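十一月の見学日記

朝六時に起きて、始発から二本目の電車に乗った。前から楽しみにしていたTroteckの公開日。受付は九時半からなのに九時には着いてしまって、入口の前で缶コーヒーを飲みながら待つ。寒かったけれど、気分はもう完全に遠足だ。

案内してくれたのはランディ・アムンセンさん。最初に連れていかれたのが、双腕でチューブを扱う作業台だった。 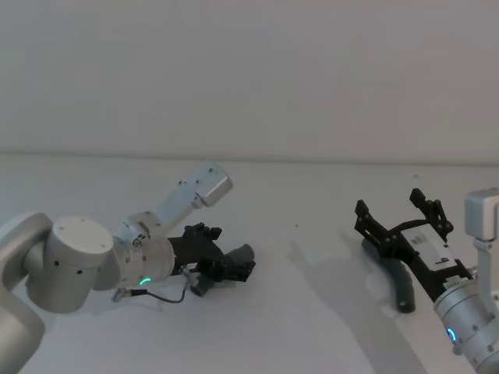
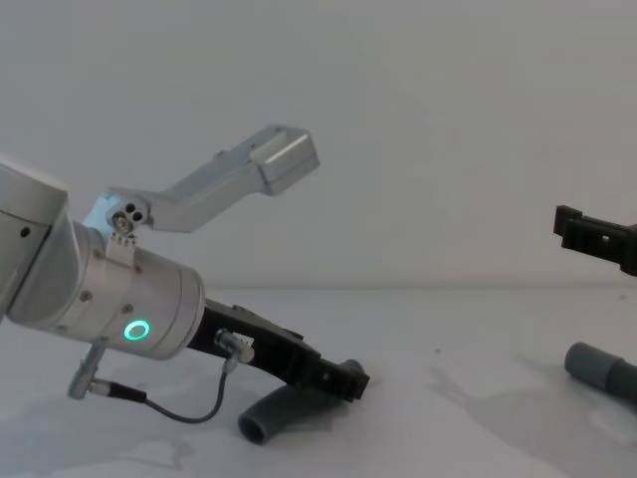
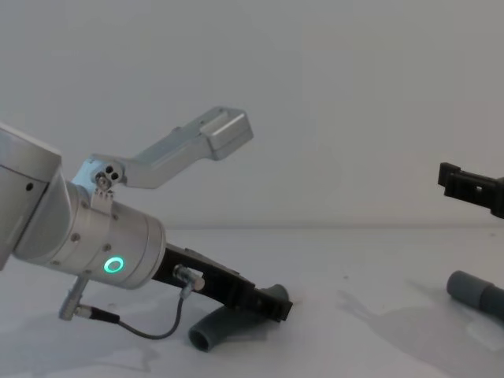

説明役はフェルハト・デーィルメンジさん(発音を三回聞き直した。たぶんまだ間違っている)。私が一番知りたかったのは、曲がった柔らかいものをどうやってつかむのかということで、そのまま聞いたら、待ってましたという顔で話し始めてくれた。まっすぐな棒なら中心を狙えばいい。でもエルボ型は、置いたときの向きで重心も高さも変わるし、強く挟めばつぶれる。だからつかむ位置より先に、どちらから近づくかを決めるのだそうだ。うちの工場では人が手の感覚でやっていることなので、言葉にされると妙に新鮮だった。

それから左右の腕の「譲り合い」の話! 片方が動いているあいだ、もう片方はただ止まっているのかと思っていたら、次の自分の番に備えて少しずつ姿勢を変えることもあるという。相手の進路をふさがず、でも遠くへ行きすぎない。台所で二人並んで料理するときみたいですねと言ったら、アムンセンさんに「うちの台所よりずっと平和です」と返された。

制御ソフトはDituraという名前で、社内で作っているらしい。これまでに記録した試行が1,072回。そのうち初期の260回分は、あとから条件をそろえ直したせいで比較に使えなくなったと聞いて、他人事ながら胃が痛くなった。私も去年、検査データの単位を間違えて一週間分やり直したことがある。こういう失敗の話をちゃんとしてくれる見学会は好きだ。

昼は食堂でカレー。隣に座ったスヴェッレ・ヴィクさんは包装機械の会社の人で、ケーブルの取り回しの話でやたらと盛り上がった。関節が回るたびに線が引っぱられて、結局いつも最初に傷むのはそこなんですよね、と。わかる。すごくわかる。名刺を交換して、今度うちの治具も見てもらうことになった。

午後はインゲイェルド・ブローテンさんの講演。会場の椅子は121脚と聞いたが、後ろに立っている人もいた。内容は教示のやり方について。少し眠くなる時間帯なのに全然眠くならず、ノートを四ページ使った。特に、うまくいった動作だけを集めると、ずれたときの直し方が残らないという話。新人に仕事を教えるときもまったく同じで、私はつい手際のいいところだけを見せてしまう。来週から少しやり方を変えてみようと思う。

質疑で手を挙げるつもりが、前の人の質問が長くて時間切れ。仕方なく終わってから廊下でつかまえて、濡れた部品のときはどうするのか聞いた。まだ手をつけていないそうだ。うちは洗浄のすぐ後の工程だから、そこがわからないと導入の話は難しい。でも資料は後日送ってくれるとのこと。

帰りの電車でノートを読み返していたら、一駅乗り過ごした。夕飯は駅のそば。課長への報告書は明日書く。次の公開日は春らしいので、今度は後輩も連れていきたい。聞き忘れたこと、指先部分の交換の頻度と、夜間も動かしているのかどうか。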